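Orkimden Basket Tidying Set

Version 2, released 17 November 2022

What is in this set

Orkimden is a collection of pictures and short notes on one small household job: putting things into a basket and taking them out again. We began it in May as a side part of the Clositz project, which looks at how people store small items at home. The first part was about drawers and shelves. Baskets were left out at that time, and several users of Clositz asked for them.

The set has 1527 pictures. Of these, 1037 have a written note in English, and the others have only the basic fields. We hope to write the missing notes for the next version, but we can not promise a date.

The basket

A basket is a more difficult object than it looks. The weave has many small gaps and shadows, the rim is not always even, and the inner wall is often darker than the outer one. When a basket stands on a white table, the outside shape is easy to find, but the place where the rim ends and the inside begins can still be hard to mark. Please read the section on labels before you use the rim outlines.

The rectangular wicker basket on the white tabletop is the type we recommend to look at first. It has clear corners, so the labels for "corner" and "rim" are easier to understand with it than with a round basket. 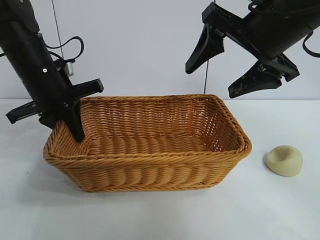
Fields

name - short name of the picture, always in small letters

basket_shape - rectangular, round, oval or other

basket_material - wicker, cloth, wire, or unknown

surface - what the basket stands on, with the color if it is clear

rim_outline - a list of points, going clockwise from the near left corner

inside_rim - yes if anything reaches below the rim, no if not, unsure if the note writer could not decide

note - free text, one to four sentences

How the labels were made

Each picture was labeled by one person and checked by a second one. We used a guide of 17 rules, and it is included in the folder "guide". The rule with most disagreement was rule 6, about inside_rim. Something can hang over the basket and look as if it is inside, when it is only in front of it. In such cases we asked the labelers to write "unsure" and not to guess.

For basket_material, "wicker" means any basket that looks woven from plant stems or similar strips. We did not try to separate willow from rattan, as this is not possible from a picture in most cases.

Known problems

There are 33 pictures where the rim outline starts at the wrong corner. They are listed in the file "outline_errors" and will be corrected. The shape itself is right, only the order of points is wrong.

Round baskets are few in this version. If you train something on the full set, it will probably do better on rectangular ones.

The values "oval" and "round" were mixed in version 1. If you still have old label files, please delete them and use the new ones - do not merge the two.

Use and contact

You may use the set for research and teaching. Please mention Orkimden and the version number. Corrections are very welcome, also small ones about spelling in the notes. Send them through the Clositz project page with the name of the picture in the first line.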